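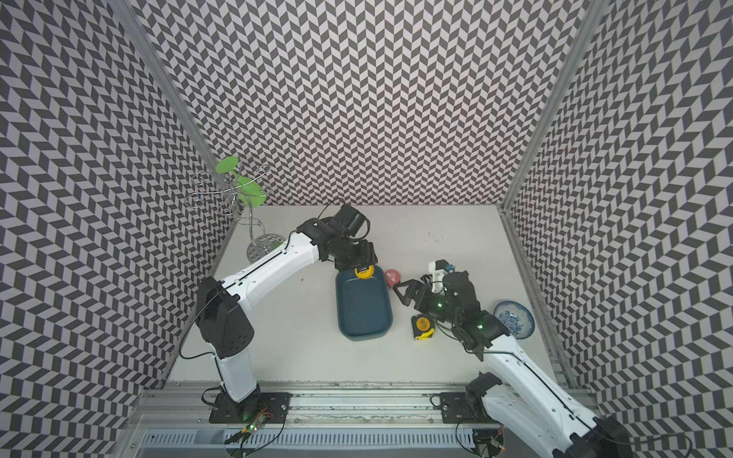
Pustero Technical College, Department of Applied Automation: Equipment Help Pages

Budgeting for a second two-arm table

Posted by Goneter_Lab
Our section wishes to apply in April for funds to equip a second bench with two robot arms on a shared front rail, of the same general layout as the existing one: white tabletop, patterned walls on three sides, a camera on each gripper. The supplier, Martens, has quoted for the arms and grippers only. We should be grateful for advice on which further items ought to appear in the application, and on whether household objects for sorting and tray work may be charged to the same budget line.

Karlijn Verstraete
The quotation for the arms is seldom the whole cost. I would advise entering the following as separate lines:

Rail, corner posts and mounting plates
Cable channel along the front edge
Wall panels, with spare material for repairs
Wrist cameras, mounts and cables
One spare gripper with fingers

Please ask Martens to confirm in writing whether the control boards are included, as this was left unclear in our own order and delayed approval by 27 days. Delivery should also be stated, and the date until which the price is held.

Objects may be charged as consumables, provided that the total does not exceed 300 euros per bench. Tape measures, a tray and a plate are all acceptable. Where a task calls for two of the same article, as with the tape measures, kindly order both together so that they match. Anything with glass in it, such as the base of a wire stand, should have a replacement allowed for.

Vakus
We got our objects second-hand and spent 40 euros. The finance office accepted the receipts. Would not bother with new ones.

bench2_user
I agree with the list above, but would add floor space and a power point to it. Our table was delivered before the room had been agreed and remained in its packaging for 2 months. The application form has a box for the room number and it should be completed before the form is sent to the head of section.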